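Search this encyclopedia Go Advanced

Reference > Automation > Simulation products > Tasness

Tasness

Tasness is a simulated workcell sold by the firm Inen, of Fornavholm, to people who want to practise with a robot arm and have nowhere to put one. It is supplied as a download. Early buyers are said to have waited in for the courier.

The product consists of a furnished room, a table, an arm with a two-finger gripper and a library of 396 household and workshop objects, many of them boxes. Buyers may rearrange the objects, swap the arm or write their own tasks. The walls can be repainted, a feature the brochure covers at greater length than the physics.

Editions

Tasness is sold in 3 editions. The basic edition has a single room and no support. The teaching edition adds lesson notes and a marking tool, which awards points for each object moved to the correct place and deducts them for objects found on the floor. The full edition includes the Tsolakis planner, a separate program that works out how the arm should travel from one spot to another without passing through the furniture. Owners of the basic edition must work this out for themselves, and their early attempts fill much of the user forum.

Reception

Reviewers have generally liked the shelf tasks, in which goods are lifted off a rack and set down elsewhere. The lighting is considered good and the manual is considered long. Complaints centre on the licence, which lasts 6 months and expires at midnight, whatever the arm happens to be doing at the time.

Soft objects were added in version 2, released in October. The towel was withdrawn shortly afterwards and has yet to return. Inen lists it as "under review", a phrase it also uses for the price.

The standard room opens with the arm raised over a green-topped table and its gripper open. It will wait there indefinitely until given a task.

Last updated: October 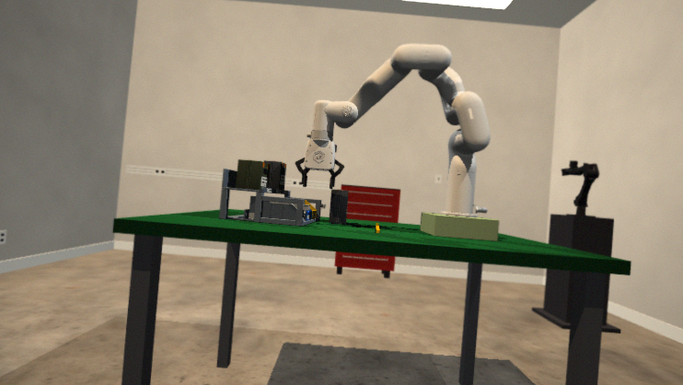
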